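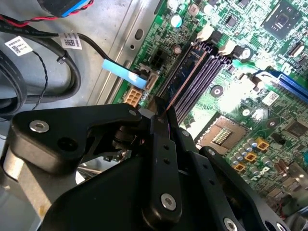 Genow opens sign-ups for its PC teardown and rebuild kit

I've been nagging Genow for months to let me see their desktop rebuild kit up close, and in March they finally said yes! So I spent most of a morning at their Gestirport workshop drinking bad coffee and staring into the guts of old office computers. The company has just opened sign-ups for the kit, and I came home with a notebook full of scribbles.

The short version: Genow sells a package for people who refurbish desktop PCs in bulk (repair shops, school districts, recyclers, that sort of outfit). You get a gripper tuned for small parts, a fixture that holds the loose pieces in known spots, and the software that ties it all together, which they call Ernum. You bring your own arm. Genow will help you pick one, but they don't sell them.

The job they care about most is memory. Taking a stick of RAM out of one machine and putting it in another sounds like nothing, and for me at my kitchen table it is nothing (okay, apart from that one time). Do it all day long and it gets old fast. Reet Hunt, who runs the kit program, told me it was the first thing every shop asked for. "They'd say, can it do the memory? And we'd say, can we show you the hard drive first? And they'd say no, show us the memory."

So, the memory. The modules stand in narrow slots on the fixture, and I was surprised by how much I ended up caring about those slots. They're the part I'd want to steal. Every piece has a holder shaped for it, so the arm isn't rummaging in a bin, and you can look over and know right away what's missing.
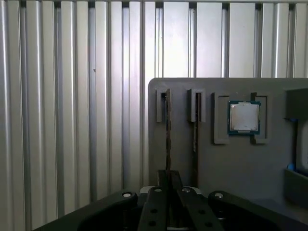
Memory modules in their slot holders, with a processor seated beside them.

Hunt's team went through 40 versions of the fixture before they settled on the one that ships. I asked what was wrong with the other ones and got a very long answer, most of it about friction. Too snug and the module hangs up on the way out, too roomy and it leans, and a leaning module is a pain to line up with a slot at the other end. They print the fixtures themselves, so if your shop handles an oddball part you can send in a sample and they'll work up a holder for it. That costs extra, and she wouldn't give me a number for the custom work. I did ask twice!

The software side I can say less about, because I mostly watched over somebody's shoulder. Ernum keeps a list of computer models and where things sit in each one. The launch list has 62 desktops on it. No laptops, no all-in-ones, and Hunt didn't sound eager when I brought them up. If your machine isn't on the list, you walk the arm through the job yourself and save it. I'd love to tell you how long that takes a normal person, but I didn't get a turn.

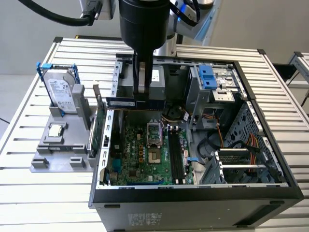 A memory module held over an open Dell tower, with the parts fixture next to it on the bench.

Who's using it already? Genow has 2 early customers it's willing to talk about. One is Coelho, a refurbisher that takes in retired office machines, and the other is a training center that asked not to be named. Coelho has had its kit the longest, and I'm told they use it for memory and drives and still do the processors by hand. I liked hearing that, oddly. Processors are fussy, the pins in the socket are easy to wreck, and I'd be nervous about handing that over too. Genow says the kit supports processor placement but calls it a preview feature for now, so take that as you will.

My gripes, in no special order. Cables. Old desktops are full of them and every one is tucked a different way, and the kit doesn't do anything about that. Somebody still has to open the case and clear a path before the arm gets going.
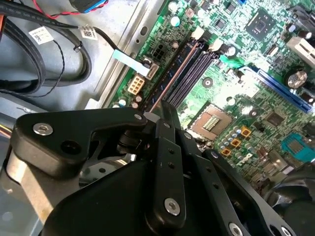

The other thing that bugs me is the paperwork. The setup guide I was handed is fine on the bolts and brackets and pretty thin on what to do when a module doesn't seat. There's a page that says to stop the run and check the latches, and then it moves on to cleaning the fixture. Hunt says a longer version is being written, and I told her I'd happily read a draft.

Sign-ups are open now through Genow's own site, and the first batch goes to 5 shops. Those get a setup visit included, with a person from Gestirport on site to bolt everything down and run through the first few machines with you. After that it's remote help only, at least until they hire more people. Pricing depends on which fixtures you want, so you'll need to ask for a quote.

I've already asked to go back once the new guide is done, and I'm bringing my own coffee.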